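Mouthguard sensors for 14U lacrosse: worth it, or a very expensive way to worry?
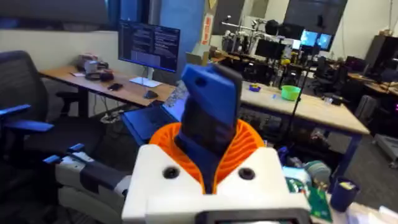
Black mesh chair, wooden desk behind it.

Posted in: Equipment & Safety > Head Injuries > Youth

**creasemonkey_dad**
Our club (Kasell, the small one by the river, not the one with the bus) wants every kid in the 14 group to wear the Flurard mouthguard this season. It has a sensor in it. Kid takes a knock, a number shows up on the coach's tablet. Cost to us is 91 dollars a mouth, and my son has lost four regular mouthguards since July, one of them inside our own car.

Has anyone's club used these? Does the number mean anything to a person who coaches on evenings and sells flooring the rest of the time?

**leftwing_lou**
We had them for a season. The number means the mouthguard moved quickly. It does that when a kid gets hit and it also does that when a kid takes it out and throws it at his brother. Our biggest reading all year came from a gym bag going down the stairs.

**tapeandice**
Athletic trainer, high school level, 17 years of it. Please don't let anyone use these to decide a kid is fine. There is no number that says concussion and no number that says no concussion. I have seen kids walk off from a huge hit with nothing wrong and I have seen one get an elbow in a rebound drill and forget what grade he was in. If he's acting off, he sits, and he gets looked at by someone qualified. The tablet doesn't get a vote.

**creasemonkey_dad**
That's more or less what I said at the parents' meeting, with more stammering. The answer was that it "adds a layer."

**Ottoman_Umpire**
Going to disagree with the trainer a little. We used the Flurard ones at Lis and what they did for us was practice planning. It showed that one drill, a ground ball thing we'd run forever because our own coaches ran it, was where most of the knocks came from. We dropped it. I couldn't have told you that from the sideline, I was busy yelling about ground balls.

**tapeandice**
Fair, and I have no quarrel with that. Counting hits over a season is a decent use. My problem is the coach who looks at a low reading and sends the kid back in. I've met him. He's very friendly.

**leftwing_lou**
You could also drop the drill for free.

**Ottoman_Umpire**
You could. We'd had 14 years to think of it and hadn't.

**grandstand_gran**
Do they still do the video course? My granddaughter's club made all the parents watch the Flarkeck one, 60 minutes, with a quiz. I thought it was good. I learned that you don't have to be knocked out for it to be a concussion, and I had believed the opposite for my entire life, including the part of it where I was raising three hockey players.

**creasemonkey_dad**
We were sent the Flarkeck link. I am told the completion rate is "developing."

**bucketgoalie**
Former kid here, now 22. I hid one at 13 because there was a tournament and I didn't want to lose my spot. No gadget would have helped, I'd have left it in my sock. What would have helped is my coach saying out loud, before the season, that my spot would be there when I got back. He was a nice guy, it just never came up.

**tapeandice**
Print that out and tape it to the equipment shed.

**leftwing_lou**
OK, that one got me. I still think 91 bucks is nuts.

**creasemonkey_dad**
Update. I asked whether the club could buy a few to rotate through practices, which it can't, as they get molded to each kid's teeth and sharing is apparently frowned on. So it's optional for this year, and the coach has agreed to give the speech about keeping your spot. He asked me to write it. I'm stealing from bucketgoalie.

**bucketgoalie**
Go for it. Leave out the sock.

**Ottoman_Umpire**
If you do end up buying one, get the case that clips to the helmet bag. And write his name on the charger, they all look the same.

Recent topics in Equipment & Safety
- Helmet past its date but looks fine, can my daughter still wear it?
- Return to play steps, who signs the form at your club?
- Soft headbands for soccer: anyone's kid actually keep one on?
- Best way to get the smell out of shoulder pads (long)
- Chin strap keeps popping loose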